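网球进了仿真,捡球的人去了哪儿

我第一次去普罗纳克(Prornach)的分拣车间,是九月里一个闷得要命的下午。在那之前我一直以为,搞自动化嘛,总得有一堆铁家伙轰隆隆响才像样。结果接待我的石田慎二(Shinji Ishida)把我领到一间小办公室,拉开椅子,让我看屏幕。 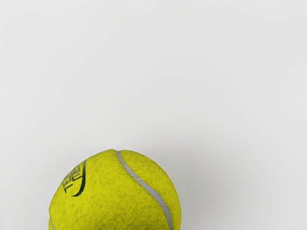
石田在这家厂子干了19年,前面大半时间都站在传送带边上挑网球:毛毡起毛的扔左边,印字歪的扔右边,手感发软的另放一筐。现在他坐着上班了,每天的活儿是在仿真环境里摆球、调光、换角度,让田边(Tanabe)那套分拣系统先在电脑里练熟,再拿到线上去用。

“以前我闭着眼睛都能摸出哪个不行,”他跟我说,“现在得讲给电脑听,讲得我嘴都干了!”

我问他最难讲的是什么。我猜是颜色,他摇头,说是胶缝。一个球转个方向,那条灰色的缝看着就完全是另一回事,阴影再一搭上来,系统老把好球当成开裂的。光为这一件事,他和同事前后做了1,521个仿真场景,还专门留了一批球只露出半边的,毕竟线上的球挤来挤去,哪有个个端端正正让你看的道理。

中午我跟着他们去食堂(咖喱不错,就是米饭硬了点),同桌几位都是从手工线转过来的。有位大姐现在管复检,系统拿不准的球全送到她那儿,一个班大约1,116个。她说腰是真的不疼了,眼睛倒比从前累,而且送来的净是难判的,连个喘气的简单球都没有。我听着挺有感触的,以前她一天里总有些不用动脑子的时候,可以跟旁边的人聊聊孩子、聊聊菜价,如今那点空当没了,复检台之间隔得也远,说句话得扯着嗓子。

工资呢?我厚着脸皮问了。转岗的涨了一点,没转成的有几位调去了普鲁特代尔(Plutdale)的仓库,来回通勤多出一个多钟头。石田说到这儿停了筷子,说其中一个是带他入行的师傅,两个人现在只在过年的时候打个电话。

下午回到办公室,他又改起了光源的位置,往左挪一点,再往上抬一点,嘴里念念有词。我凑过去看了半天,忍不住问他,这跟真球还差多少?他从抽屉里摸出一个旧球,捏了两下递给我。

“你捏捏,”他说,“软的。这个它还学不会。”

厂里打算明年加一道测弹性的工序,到时候还得有人去教。石田已经报了名。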